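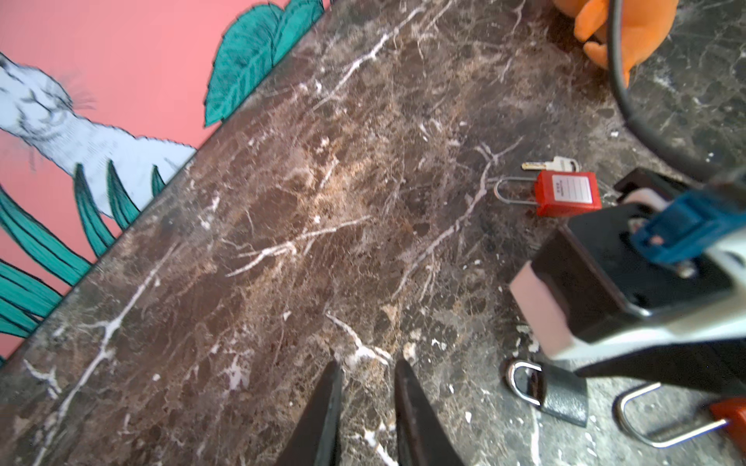 9/4/24

Registration closed at noon and my loan to Rastance went through with 32 minutes left. Niall Dow called me from the club office to say the league had stamped it. I was in the parking lot at Vinside with my boots in the trunk and no idea which field I was supposed to drive to. He said Rastance train at six on the college field, the one behind the bus depot, and to bring my own shin guards because they had run out.

So I am a Rastance player until January. Vinside pay half of my match fee and Rastance pay the rest, and Vinside can call me back early if they lose another left back. I read that clause twice. Niall says it is in every loan and they never use it, but they used it on the goalkeeper last season.

I cleared out my locker. Most of the guys were on the treatment tables or had gone home already. Shook hands with the new center back, who has been there 12 days and has already started more games than I have since spring. He's good. He reads the long ball early and he doesn't foul. I can't be sore about that, but I was a little sore about it on the stairs.

Drove straight over. Traffic was bad by the bridge and I got there with ten minutes to change. The field is better than I expected, long grass down the far side but flat. The coach, Söderlund, is quiet. He put me at left back for the shape work and then moved me inside for the small-sided games without saying why. I lost the ball twice playing square passes and got yelled at by the captain for one of them. Fair enough. At Vinside we were told to go square if the forward pass wasn't on. At Rastance they want it back to the keeper and then long.

Fitness is fine. Calf was tight for the first few runs and then loosened up. No pain after. I need to ask about ice, they don't have a machine.

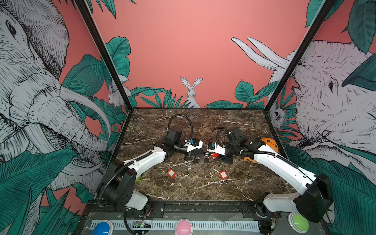 We play Cornumau first, away, and I have been trying to work out how Söderlund wants the back line to hold up against them. They play two very large forwards and push them up on our center backs at every goal kick. The second ball drops between them and a small quick guy picks it up. He scored 2 against Vinside in preseason doing exactly that, and I was on the field for both. It looks a lot like the pink wallpaper, the big elephant on the left wall, the other one on the right, and the white rabbit on the back wall peeking out of the leaves. If I tuck in, I can get to the rabbit. If I tuck in, though, their right winger has the whole side to himself. I'll ask Söderlund which one he would rather give up.

Called Mom after training. She wanted to know if Rastance was a step down and I said it was one division, and that I would be playing. She asked if the bus to away games had a bathroom. I said I'd find out.

Niall texted again at nine. He wants to talk in a few weeks about next season and whether Vinside will offer anything past the summer. I told him I would rather wait until I've had some games. He said waiting is fine but clubs decide earlier than players think. He is probably right. I have 100 appearances for Vinside counting cup games, and I'd like to go back for more, but I was on the bench for most of August and the bench is cold even in August.

Things to do: new shin guards (the left strap is gone), wash the training top, get the address of the Cornumau field, pay Niall back for parking. Training again tomorrow at six, video first. Söderlund wants everyone there by quarter past five.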